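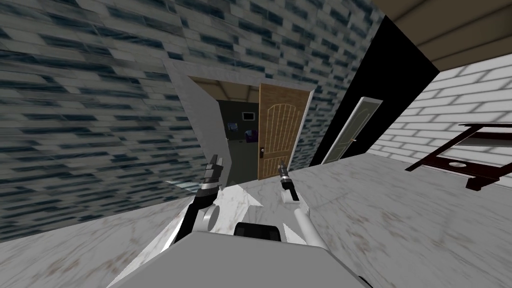

Ticket 2927: Wall and table textures look soft in Ridmont room viewer

Home | Tickets | Known Issues | Downloads | Sign In

Status: Resolved
Product: Ridmont viewer, desktop
Site: Komatbridge office

Reported problem

Brick and tile textures on large walls look slightly blurred and stretched. Small items in the same rooms look fine. We noticed it after moving the shared texture library from the old file server to the new one, named Mfinanga. The same rooms were sharp on the old server. No error message comes up, and the rooms load at normal speed.

Workstation has 16 GB of memory. Frame rate stays at 60 with or without the problem.

Log

1. Restarted the viewer and the workstation. No change.

2. Updated the graphics driver. No change. Rolled it back the same afternoon so there would be one less thing to keep track of.

3. Set texture quality from Automatic to High in Preferences. The setting went back to Automatic the next time the viewer started. Checked the preferences file and found it was read-only. It had been copied over from the old server with its permissions.

4. Cleared the read-only flag and set quality to High again. The setting now holds after a restart. Wood and fabric surfaces look a little better. Brick is the same as before.
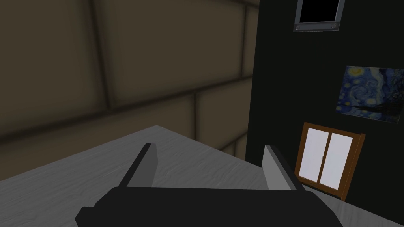 Light gray tabletop, faint wood grain.

5. Compared the library folders on the old server and on Mfinanga. The old one has 164 more files. All of them are the full-size versions of wall and floor textures. The viewer uses the next size down when a full-size file is missing and does not write that to the log -- which explains why we had nothing to search for.

6. Looked at the copy job. It skipped any file with a path over the length limit, and the wall and floor folders are nested deeper than the rest. The job still reported success at the end.

7. Shortened the top folder name on Mfinanga and ran the copy again for the missing files only. File counts now match.

8. Cleared the local texture cache. This has to be done by hand on each workstation, with the viewer closed. If it is open, the old files are written back on exit.

9. Opened three of the affected rooms. Brick is sharp on all walls. Asked the Edstead office to clear their caches too, as they read from the same library.

Cause

Incomplete copy of the texture library. The read-only preferences file was a separate problem and is also fixed.

Still open

Request to have the viewer log a warning when it falls back to a smaller texture -- moved to its own ticket. The old server stays on until November.

3 comments | 0 shares
Last updated 4:10 pm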